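Print this page
E-mail this page

Inbridge Tabletop Cell: What It Costs and What to Put on It

The Inbridge Tabletop Cell is one arm, one two-finger gripper, one wrist camera and a gray table. We sell it to labs, schools and small packing shops that want to find out what an arm can do for them before they sign for a big one. It is priced as a monthly lease at 300 a seat, or you can buy it outright, and the quote desk in Korthorpe will gladly do the arithmetic both ways and let you argue with it.

Most people who write to us have already picked the arm. They have watched the videos, they have opinions on payload, and they have a line in the budget that says "misc." The misc line is what this page is about. It is where the money goes.

Start with the furniture. If you want the arm to open things, you need something to open, and it should have handles a gripper can get its fingers around. Bar handles are a sensible first purchase. Flush pulls and those little brass knobs can wait for the second year, when you have more patience or a different job.
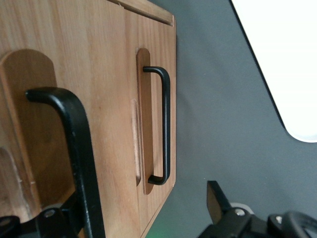

Black bar handles on wooden backing plates, from the wrist camera.

Order spare handles with the cabinet. They will be scraped, and a handle that has been scraped for a month doesn't look like the one you started with, to you or to the camera. Two fixing points per handle is our minimum. Lenni Vainio in our fitting shop will drill backing plates to suit your fingers if you send him the opening width, and he will send the drawing back if you forget to say whether you measured it with the pads on. (Measure it with the pads on.)

Bolt the cabinet down. We put this in the manual, we put it on the quote, and in April we started putting it on a card inside the crate. A small cabinet weighs less than you think and a small arm pulls harder than you think, and the two of them can travel quite a distance before lunch.

Next, the things to pick up. You can spend a great deal on certified test objects in a foam-lined case, and there are good reasons to if you are publishing numbers. For everybody else, the grocery aisle and the toy shop will do. Buy different shapes and different surfaces, and buy at least two of each, from the same shelf on the same trip. Packaging changes without consulting your project plan.
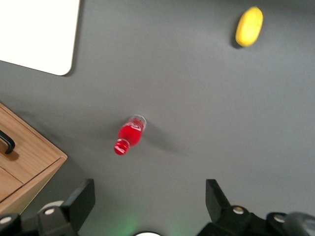

Budget 84 for a first set of objects and expect to replace part of it every quarter. Shiny plastic scratches. Anything with liquid in it will eventually share that liquid, so keep the caps tight and keep the controller off the floor, where one customer in Okitz had it. He has asked us to leave his name out. The replacement controller came to 338 before freight, and the bottle, he points out, was fine.

The table matters more than the brochure suggests, and we wrote the brochure. Ours is matte gray because a glossy top gives the camera a second, upside-down copy of everything. If you already own a bench, you can skip our tabletop and put a mat on yours. Ask for the sample swatch first. A mat that looks matte in the catalog can turn into a mirror under ceiling lights at four in the afternoon.

Lighting, then. Leave room for one decent diffuse lamp, and leave the desk lamp from the break room in the break room.

Knut Buschmann, who does our site visits, asks every buyer the same thing: who is going to put the objects back? Each run ends with everything somewhere else, and a person has to reset it. On a busy day that person is the most expensive part of the cell, and never once has he seen them on a purchase order. Put them on yours. If you're running mornings only, nearly 17 hours a week is what our customers at Nutsugah ended up with, after first writing down "as needed." 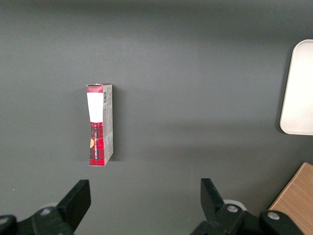 Cardboard is its own budget line. A carton that has been squeezed all week goes soft at the edges and bows on the wide faces, and by then your nice clean results are results about that one tired carton. Buy them by the case. Throw them out early. If accounts wants to know why a robotics project is ordering snacks and tea, forward them this page, or offer them a snack.

Fingers and pads wear too. A spare set of pads ships with every cell, and extra sets are stocked in Korthorpe. Check the finger screws when you swap them, a quarter turn with the supplied key and no more. People with strong wrists should delegate this.

What is in the crate: arm, gripper, wrist camera, controller, power supply, tabletop, clamp kit, spare pads, hex keys, card about bolting down the cabinet.

What isn't: cabinet, trays, objects, lamp, person.

Lease terms run by the year. Site visits are charged at cost and can be credited against a purchase. For a quote, tell us your bench size, your ceiling height, what you want picked up, and what you have in the misc line now. We'll reply with a bigger number and a list of where it goes.

Print this page
E-mail this page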